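Teleoperators wanted – part-time, Geltero

Geltero is hiring operators to record demonstrations for a robot learning project called Kamach. You will steer a two-armed robot through simple desk and shelf jobs. Each run is saved, checked and added to the set the system learns from.

No robotics background is needed. We train you for 2 days, paid at the full rate. After that, shifts are 6 hours with breaks, and most operators record up to 100 runs a week.

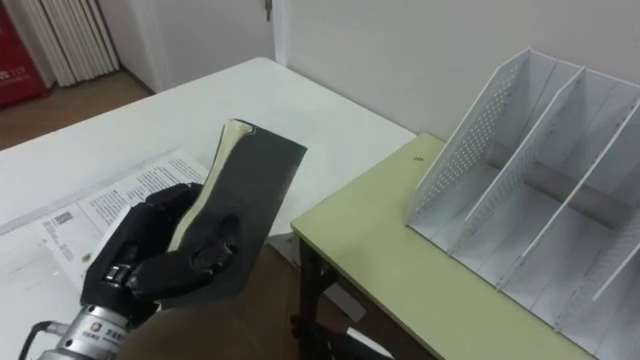
Book task: the robot's hand holding a worn hardcover near a desktop file organizer.

You should have steady hands, normal or corrected vision, and patience for doing the same job many times over. Dropped books and missed slots are part of the work – mark the run as failed and start the next one. You also need to write a short note in English after each block.

The work is on site in Room 621, Vimholm building. Remote work is not possible. Contracts run through December and may be extended.

To apply, send a short résumé and the shifts you can work to Antigoni Galanis, operator lead, by 24th June. Please put "Kamach operator" in the subject line.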